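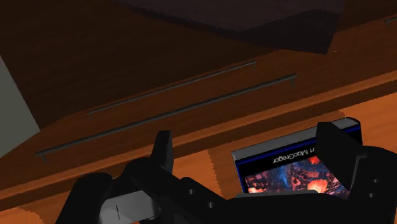
6. Replaying a grasp in the simulator

Before Trernent goes anywhere near a real arm, it wants to see your grasp survive in simulation. Set aside a morning the first time. After that it takes as long as a cup of tea, provided you don't drink it near the keyboard.

You will need Trernent installed (section 2), the Sowa physics plug-in switched on, and one recorded episode in your project folder.

6.1 Loading the episode

1. Open the Replay tab and choose Load Episode. The list is sorted by a method we have never got to the bottom of, so use the search box.
2. Set Viewpoint to Wrist. The gripper will take up the bottom of the view and the furniture will sit at a steep slant. Leave it alone. Users who "straighten" the wrist camera spend the afternoon straightening everything else.
3. Press Step until both fingers are either side of the object, then press Hold.

Note: Objects keep whatever way up they had in the recording. A book or case may well be held with its cover upside down. The grasp planner cannot read and has no opinion on authors.

6.2 Checking the contacts

4. Open Contacts and tick Show Both Fingers. Each finger should report a steady force. If only one does, you are pushing the object, and the planner will call this a grasp with complete confidence.
5. Set Grip Limit to 4 newtons for thin, boxy items. The default is 100, a figure chosen by someone who must have been thinking of anvils.
6. Run Settle for 900 steps. A small tilt is fine. A slow slide is not: raise Friction one notch and run it again.

Caution: Do not raise Friction to its maximum to make a bad grasp pass. It will pass. It will also pass with the gripper open.

6.3 Clearing the furniture

7. Tick Collision Shapes. Drawer fronts are easy to get right. Bar handles are where plans come to grief, as they stand off from the wood on small posts and the quick setting treats the gap as solid.
8. For any cabinet with bar handles, change Shape Detail from Quick to Fine. Your fan will let you know when this has taken effect.
9. Press Plan Retreat. If no path is found after 2000 tries, back the arm off by hand and press it again.

Note: Dark panels and overhangs are still solid, however little you can make out of them in the view. Lighting has no bearing on collisions, so turning up the brightness helps only you.

6.4 Saving

10. Choose Save As Checked. Plain Save keeps your settings but throws away the contact report, for reasons set out at some length in the Jorkska release notes.

If the saved file will not open, see section 9, "Files that will not open".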